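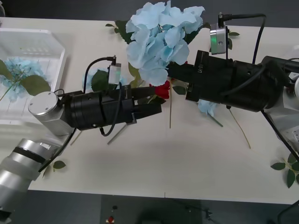 3.2 Materials and preparation of the stems

Figure 4. Artificial flowers on the white worktable, with a red rose at the centre of the table.

Artificial flowers were chosen for the arranging task in place of cut stock. Fresh stems differ in weight and stiffness from one delivery to the next, and they soften over the course of a working day, which makes it hard to compare an arrangement begun in the morning with one begun late in the afternoon. Artificial stems hold their shape between sessions and may be used again after a short inspection. The red rose shown in Figure 4 belongs to the focal group, the term used in this paper for blooms intended to draw the eye first.

All flowers were drawn from a stock of 3,000 stems held by the Goodall store and supplied in July. They were sorted into five groups by the size of the head and the length of the stem. Stems that had been bent in transit were straightened by hand and left flat overnight. Heads that turned freely on the stem were set aside, as a loose head can face the wrong way once the bunch is closed.

The table was kept white throughout. In earlier work at the Ridau site a patterned cloth had been used, and assessors found it difficult to judge the outline of a bunch against it. Fallen petals and loose leaves were also easily missed.

3.3 Order of arranging

Each arrangement followed the order set out in the Zukgate handbook. Focal blooms were placed first, followed by the smaller flowers and then the greenery. A total of 40 arrangements was completed, and each was scored on three points: the balance of the outline, the spacing of the heads and the direction in which the focal bloom faced. Scores were entered before the bunch was taken apart. Stems were then returned to their groups, and any with frayed edges were replaced from the reserve. The results for each group are given in Section 4.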